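Two Arms, One Pouch: Final Report of the Zorstead Robotics Club

Our task for the year sounded like a chore you'd give a six-year-old. Two arms, a few trays, tidy up. In September we wrote "should be done by winter break" on the whiteboard. It is still up there, in permanent marker. 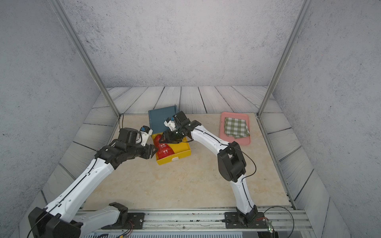 Mafalda Brandão
Team lead, controls and snacks
Friday, June 16, 2023

The hard part is sharing. Each arm is fine alone. Ask both to work over the same yellow tray and they behave like siblings in a back seat. Our planner, Panano, gives one arm the right of way and makes the other wait, which took us 1,309 lines of code and one very long argument about who goes first (left does).

Handing over flat things was its own project. A card held by one edge leaves little to grab, and the second gripper has to come in sideways without bumping the first.
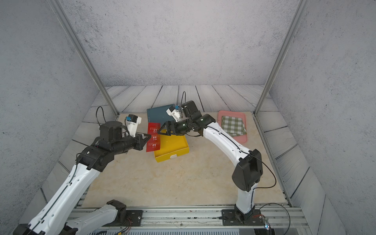

Left gripper holding the red card, right gripper open beside it.

We also spent weeks on the wrist cameras. From far away a tray is a tray. Up close it is all texture, and our first detector had strong opinions about texture. We labeled 3,595 wrist views by hand, then threw out 1,000 of them after finding that two of us disagreed on what "edge" meant.

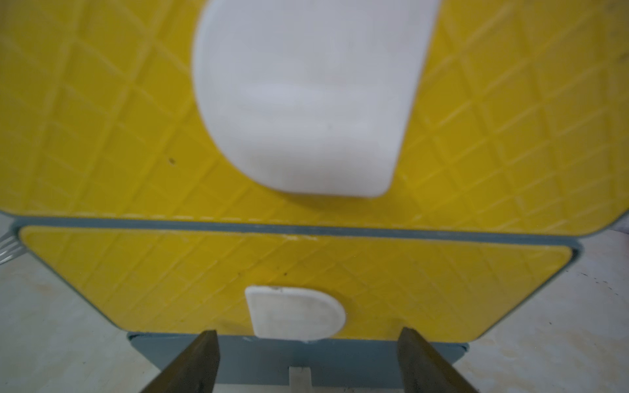

Wrist view of the yellow boards with the diamond pattern. Note both white tabs.

Still to do: gripper force, cable routing, and a new whiteboard.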